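Section 4. Recording demonstrations for the gear task

4.1 Before you start

This section applies to the two-arm gear cell in the Drenarby simulator, release of June 2018. It assumes that the software has been installed as set out in Section 2 and that both hand controllers have been paired. Demonstrations recorded here are used to train the Findurska policy and must follow the same order of steps each time.

You will need an operator account with write access to the demonstration store, and at least 26 GB of free disk space. If you do not have an account, ask Pao-chu Lai at the Donevbridge office.

4.2 Recording a demonstration

1. Open the cell and choose Task > Gears > Record.
2. Press Home on both controllers. Wait for the status line to read READY. Do not move the controllers while the arms are homing.
3. Press Shuffle. The loose parts are placed at new positions on the table. Do not press Shuffle a second time to obtain an easier layout. Hard layouts are wanted in the set.
4. Switch to the hand view (key H) and check that both fingertips can be seen.

Hand views from the gear cell:

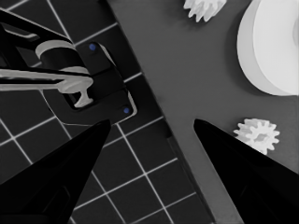
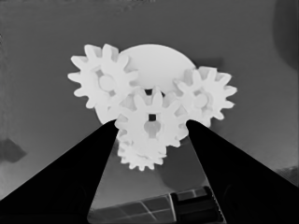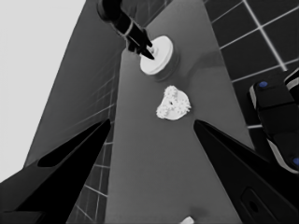

5. Press Record and wait for the tone. Keep both arms still for one second after the tone, so that the first samples hold a clean start pose. Then bring the hand in slowly, with the fingers open, and line up on the part you mean to take. Use the central gear as your guide when working close to the cluster: its square shaft hole should stay in sight between the fingers, as in the second view. If the other arm is at the white disc, as in the third, leave it where it is until your own hand has closed and lifted.
6. Close the fingers with a steady pull on the trigger. A sudden pull gives a step in the grip signal, and the checker will mark the run as faulty.
7. Carry the part to its target and release it. Withdraw straight back before turning the wrist.
8. Press Stop. Enter a result: Done, Part done or Failed.

Note: Failed runs are kept. Do not delete them. They are stored under a separate label and are used to train the success detector.

Note: A run longer than 153 seconds is closed by the recorder and given the result Part done. The limit can be changed in the Chang settings file, but all operators on one project must use the same value.

CAUTION: Do not change the hand view during a run. The view is stored with the samples, and a change in the middle makes the whole run unusable.

CAUTION: Do not pause the simulator between Record and Stop. The controller clock keeps running and the samples will no longer match the arm positions.

4.3 Use of both arms

Either arm may take the first part. Vary this from run to run. If one operator always starts on the left, the policy learns to start on the left and will stall when the nearest part is on the right.

When an arm is not in use, park it with the P key. A parked arm is still recorded.

4.4 Checking a batch

Record in batches of 12 runs. After each batch:

1. Choose Tools > Check batch.
2. Replay every run marked in the list. Use half speed for the approach and the grip.
3. Correct the result label where needed. The samples themselves cannot be edited.
4. Press Submit. The batch is locked and sent to the store.

If the checker stops with error 159, the sample count of the two arms does not agree. Restart the controller service, repeat the homing step and record the affected runs again. The old runs may be submitted with the result Failed only if the fault began after the grip.

For export formats, see Section 5.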